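Week four of the new recycling rules in Praltbridge. We now have 5 bins, one of which is only for lids.

The leaflet says to "rinse lightly". I have rinsed a yoghurt pot more thoroughly than I rinse myself.
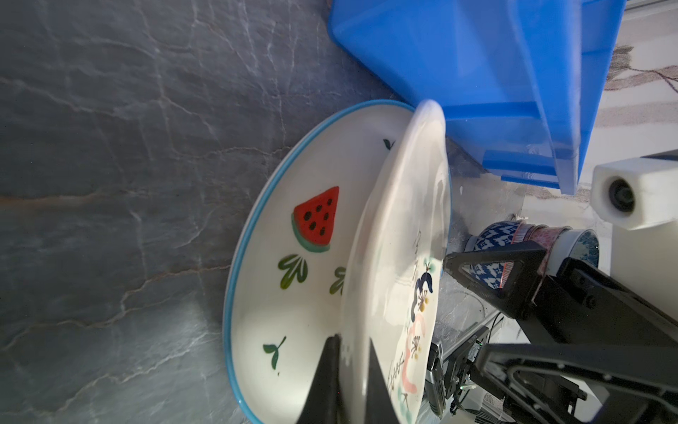 Rang the council to ask where foil goes. Was caller 384 in the queue. Foil goes in "other", apparently, unless it's clean, when it's metal.

Next door put everything in the garden bin and theirs got emptied first.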